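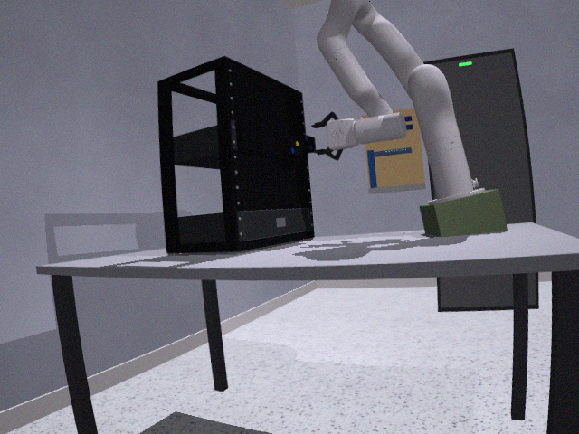

What is the Handdale Bible Reading Course?
A two-year course of guided Bible reading for lay people, run by the Handdale Centre for Scripture Study and open to members of any church or none.

MEDIA RELEASE
4/25/14

Handdale opens enrolments for second Bible reading course

The Handdale Centre for Scripture Study has opened enrolments for the second intake of its Bible Reading Course. Classes begin in October.

The course takes students through all 66 books of the Bible over two years, in the order they appear in most English Bibles. Students read at home during the week and meet once a week in a local group for 90 minutes. Each group has a trained leader who works from a printed guide.

The first intake drew 438 students in 31 groups. Most came from Anglican, Baptist, Presbyterian and Uniting congregations. A smaller number came from Catholic parishes and independent churches, and several had no church connection when they enrolled.

Course director Ezequiel Tapia said the centre had set out to help people who own a Bible but have read only parts of it.

"A lot of our students had heard sermons for 20 or 30 years and knew the Gospels and some of the Psalms well," he said. "Then they got to Ezekiel or Chronicles and it was new ground. We wanted them to read those books with other people and with some help on the history."

The course does not require students to sign a statement of faith. The centre itself teaches from its own statement, which affirms the authority of Scripture in matters of belief and conduct, and group leaders are asked to agree to it. Where churches differ on a passage, the guide sets out the main readings and gives references for each. Baptism, the Lord's Supper and the book of Revelation are handled in this way.

Changes for the second intake

The reading guide has been rewritten after comments from students and leaders. The Old Testament prophets now have five more weeks, and the opening unit on how the books were collected and copied has been shortened. Short notes on translation have been added for readers who want to know why English versions differ. No Greek or Hebrew is needed.

A large-print edition of the guide will be available for the first time. The audio edition, recorded last year, will again be supplied at no extra charge.

Two new centres will offer the course. Bañuelos House will run a daytime group and an evening group, with the evening group taught in Spanish. The Gomia Fellowship will run one group for people living in rural areas, who will meet by telephone and come together in person twice a year.

Grant for student places

The course has received a grant from the Rususness Trust to cover fees for students who could not otherwise enrol. The trust will give $2000 to each participating centre in the first year. Students can apply for full or part fee relief on the enrolment form. They will not be asked for financial records, but should include a short note from a minister, chaplain or community worker.

Mr Tapia said the fee had put some people off in the first intake, particularly students and retired people.

"We had phone calls from people who were keen and then went quiet when we told them the cost," he said. "I'd like those people to ring us again."

Group leaders wanted

The centre is also looking for group leaders. Leaders should have finished the course or have some formal study in Bible or theology, and should have the support of their own church. Training is held over two Saturdays at Handdale before classes start. Lunch is provided and travel costs can be claimed.

Churches that would like to host a group need a room that seats 12, with step-free access. A host church does not have to supply the leader.

How to enrol

Enrolment forms can be collected from the Handdale office or from either of the new centres, and will be posted on request. Sample pages from the guide are available with the form. Students who began the first course and had to stop may rejoin at the same point without paying again.

Media contact: Ezequiel Tapia, Course Director, Handdale Centre for Scripture Study

ENDS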